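Course Handout 7: Working Rules for Hand-Held Gripper Recording

Read before your first session with the tool. The rules come from the Graltska lab guide, shortened for this course, with our own additions where the guide is silent. Bring questions to the tutorial.

1. What the rules are for

You will be recording short handling tasks with a hand-held gripper in ordinary rooms: desks, kitchens, shelves. The recordings are later used to train an arm that carries the same fingers. Anything you do with the tool is something the arm may copy. Most of the rules follow from that.

2. Before you start

Check both finger pads. They should be seated flat in their mounts, with no ribs torn or folded over. Check the screws on the mounting blocks by hand. If one turns, stop and tighten it with the driver in the kit.

Wipe the lens. Use the cloth, not your sleeve.

Leave the room's normal contents where they are. Students tend to clear a desk down to one object, and the result is of little use to us. Remove only what falls under section 3.

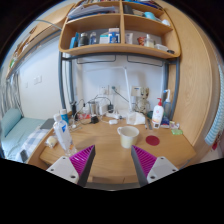

Stand so that your free hand stays out of the working area. Rehearse the reach once with the tool switched off.

3. Liquids, mains power and private items

Open drinks may stay on the surface, but do not move an open container toward a power adapter, a kettle or a wall outlet. Plan the path first. If there is no path that keeps clear of cables, pick a different object.

Kettles must be unplugged and cool before they are used as a target. As background they may stay where they are, switched off.

Turn over papers with names or addresses on them. Screens are to be dark or face down. Medicine goes in a drawer. In a bedroom or shared room, get written consent from everyone who lives there, on the Cerkeo form.

4. Grasping

Close slowly, and stop when both pads are in contact. Squeezing harder after that point tells the arm nothing and dents thin plastic.

For upright bottles, approach with the fingers on either side of the body and keep the tool in line with it. Do not pick up by the cap. A cap that is not fully closed will come off in the fingers, and the bottle will go where it likes.

Bottles should be capped before every attempt. This applies to empty ones too, so that the habit holds.

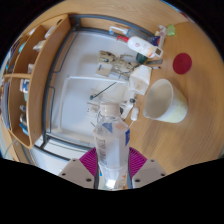
Lertchai Kaewsai
Course instructor, Robot Handling and Data Practice

Hold the grasp for a full breath before lifting. Lift straight up, move, set down, open, and back away the same way you came in. Opening while the object is still in the air counts as a drop, even if it lands standing.

5. Failed attempts

Keep them. Mark the attempt as failed in the Jekeck log and write one line on what went wrong – "slipped on lift," "hit shelf," and so on. Do not repeat a task more than 30 times in one room. After that, change the object or the starting position.

Of the 1,166 attempts handed in by last year's group, more than 27 had no label at all and had to be thrown out. Label as you go.

6. After the session

Return the tool to the Nägeli case with the fingers open. Put the room back as you found it. Report any spill or damage the same day, including small ones.

Logs for the first assignment are due November 29, 2018. Late logs are accepted only if you wrote to me beforehand.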